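Zisovano Handling Cell Project
Progress report to the Rollent program office, second reporting period
Submitted Oct 3, 2023

Scope of this report

The project is funded to produce a working practice for bin handling by arm-mounted grippers, in a form that a small site can adopt without a full-time safety engineer. The first period, which closed in April, covered the risk assessment and the draft rule set (12 rules, revision B). The second period covered trial use of the draft at the Zisovano bench cells, logging of departures from it, and revision C. Work package 4, transfer to the Ferraro site, has not started.

Status by work package

WP1, risk assessment. Closed. Two residual items were carried into WP3: pinch points between a finger and a bin rim, and cable routing at the wrist.

WP2, run logging. On schedule. The log holds 2124 runs against a contract target of 3000. Of these, 1392 were made under revision B and the remainder under revision C. Runs made under different revisions are not pooled in any table we submit.

WP3, rule set. Revision C was issued and is in use. The main changes are given in the next section.

WP4, transfer. Waiting on the site agreement with Ferraro. See open items.

Changes in revision C

Rule 3, start condition. Revision B required the bin to be "clear." Operators read this in two ways, and the log shows both. Revision C requires the bin to be empty of objects, with the jaws open and nothing held, before a run is opened. Surface scuffs and specks do not count as objects. The check is made by eye and entered before the drive enable is given.
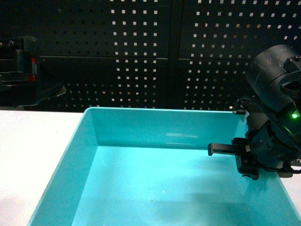

Rule 5, rim clearance. The arm may wait with its gripper over the bin, but the lower jaw must not rest on the rim. If contact is suspected, the run is stopped and entered as a contact event even when no mark is found. The minimum clearance value is still provisional and will be fixed after the Drando force measurements are complete.

Rule 6, cables. Slack at the wrist is to be checked at the start of each shift and after any change of tooling. Revision B asked for a weekly check. The shorter interval adds a small amount of time per shift, and we have not asked for extra hours to cover it.

Rule 8, two grippers over one bin. This rule is new. When both grippers work above the same bin, their fingers are to be held apart until the operator has confirmed the start condition. Closing motion is permitted for one gripper at a time unless the task sheet names a joint grasp. Reduced speed applies whenever both lower jaws are below the rim.

Rule 11, status lights. A lit indicator on an arm is not to be taken as evidence that the arm is safe to approach. The stop must be engaged and confirmed at the panel. Revision B left this point to site training.

Departures from the rules

The log contains 451 departures across both revisions. Most concern the order of entries, with the start check written after the run was opened. A departure is counted whether or not it had any effect on the run, so the figure should not be read as an incident count. No injury was reported in the period.

Rule 8 has the shortest record and the most queries. Operators asked whether a gripper parked over the bin counts as working there. Our reading is that it does, and revision D will say so.

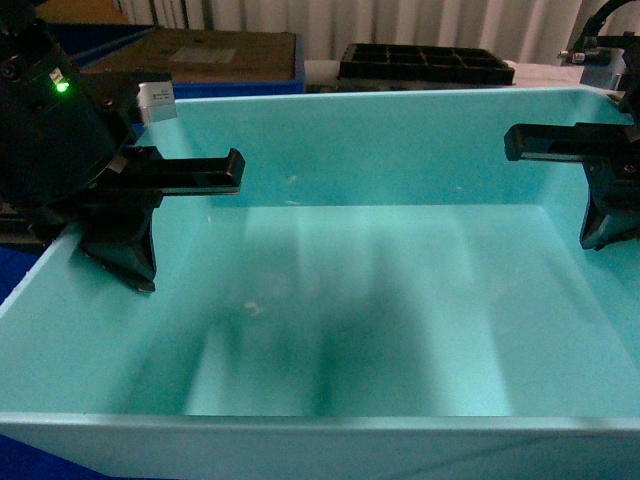
Ferraro has commented that this reading is too strict for a site with short shifts, and would prefer that a parked gripper be exempt once its drive is disabled. We have asked for the proposal in writing and will test it on a limited set of runs before answering.

Open items

Clearance value for Rule 5: pending force measurements.
Site agreement for WP4: draft with Ferraro, no date set.
Log form: start check to be made a required field, so that a run cannot be opened without it.
Spending: within the approved budget. No transfer between headings is requested.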